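# Comparing gripper fingers on wire harnesses and small boards

Last updated 8 March 2025

We use this procedure at Cludlow when a new set of fingers comes in and we need to know if it is worth keeping on the arm. It covers two-finger parallel grippers only. You will need one arm with a wrist camera, one fixed camera with a view of the whole table, and a mixed set of parts. A second arm is handy but you can do every step with one.

The fingers compared in these notes are the Alel flat set and the Mayrhofer notched set. The controller is a Drindton running our own pick script, and the settings below are written the way its menus show them.

## 1. Set the table

Put the trays down first and tape their outlines, then load the parts. If a tray shifts halfway through the runs, the numbers from before and after can't be compared.

Keep one kind of part to a tray where you can. Harnesses with long leads go in the trays with tall walls so that the leads stay inside. Don't comb the wires out straight. A harness from a box of stock arrives with bends in it, and a set of fingers that only works on straight wire is no use to us.

Turn off any lamp that shines straight down on the trays. Molded plastic throws glare back at the wrist camera, and thin light-colored wire gets lost in it. If you can't move the lamp, drop the exposure until the white connectors have clear edges.

## 2. Check the view between the fingers

Open the fingers all the way and drive the arm to its hover height, 80 mm over the tray floor. Look at the wrist view before you run anything. Both fingertips should be in the picture, along with enough of the floor to judge where the grip will land.
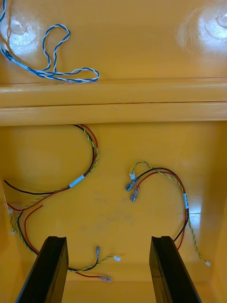
*Wrist view over a harness tray, fingers open. White label sleeves are on both of the black, red, and yellow-green harnesses.*

Pick a grip point on each harness and write it down. We use the label sleeve for the first round. It holds the bundle together and gives the fingers something wider than a bare wire. For the second round, grip the bundle a little way from the sleeve. For the third, grip near a connector. Most fingers do fine in round one, so don't stop there.

Watch for strands that run under or behind a finger on the way down. If one does, back off and turn the wrist before you close. Pinching a second strand counts as a failed pick in our sheet even if the harness comes up.

## 3. Set the force

Start low. On the Drindton, open Grip > Limits and set the closing force to 5 N. Run five picks on the same part. If the part slips in more than one of them, raise the force by a single step and repeat.

Stop at 30 N. We had a batch in February where the force had been left higher than that from another job, and the sleeves came back with flat spots. Those runs were thrown out.

Save the limit under the name of the finger set. The controller does not link limits to tools, so if you swap fingers and forget to load the right one, it will keep using the last value.

## 4. Run the tray-to-tray moves

Once the harness picks are done, move on to placing. Use a shallow tray with a pale liner as the target. It makes edges easy to find for the camera and shows up any small part that gets dropped.
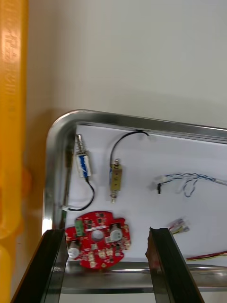 Placing is where finger shape matters most. A finger that is too wide at the tip will touch the tray wall before it reaches a part lying close to it, and the controller may read that contact as a finished grip. Test it on purpose with a part near the rim. The red round board at the front of the steel tray is a good case, with its lower portion over the rim and the left finger in front of part of it. Approach it from two wrist angles and log both. Then do the same with a solenoid farther in, where the wall is out of the way, and compare.

For boards, hold the edge and keep clear of the capacitors. If your fingers have a pad, check it after each set of board picks and wipe it with a dry cloth.

Set the release height just above the liner. Too high and the board bounces or turns. Too low and the fingertips press into the tray when they open.

## 5. Use the fixed camera for scoring

The wrist camera is good for lining up a pick and poor for judging one. A part held low in the fingers can look fine from the wrist and still be tilted. Score from the fixed camera.

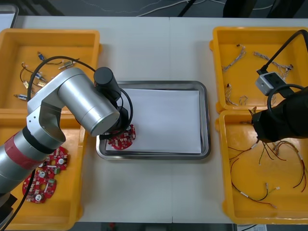 *Fixed camera view. The silver arm has a round board at the lower-left part of the steel tray; the black arm is over the trays on the right.*

For each run, enter the following:

- part and grip point
- finger set and force limit
- picked on first try, yes or no
- anything else pinched or dragged along
- placed inside the target, yes or no

If you run two arms, keep one parked at hover while the other places. Our script does this with a simple lock. You can turn it off, but then a bump from one arm can spoil the other's score, and you won't always see it on the video.

Check the cable loops at the wrist too. They should have enough slack for a full turn and still stay clear of the parts. Run one slow cycle by hand at the widest reach before going to normal speed.

## 6. Read the results

We logged 707 picks across the two finger sets. The Alel fingers were better on boards and on anything with a firm edge. The Mayrhofer set did better on bare bundles, where the notch kept the wires from rolling out. On label sleeves we could not separate them.

Connector grips were weak for both. Small white connectors tended to turn as the fingers closed, and a higher force made it worse. Slowing the last part of the close helped more than any change in force. In the Drindton menu this is Grip > Approach > Final speed, and we now leave it at the slowest setting for harness work.

## Troubleshooting

**The fingers close but the controller reports no part.** The wire is thinner than the minimum width. Lower it under Grip > Detect, or grip the bundle where it is thicker.

**The harness comes up and then swings.** Move the grip point closer to the middle of the bundle and slow the lift.

**The camera misses a connector on the pale liner.** Try a gray liner for that part and note the change in the sheet.

**Picks drift to one side over a long run.** Check the finger screws first, then redo the wrist camera calibration.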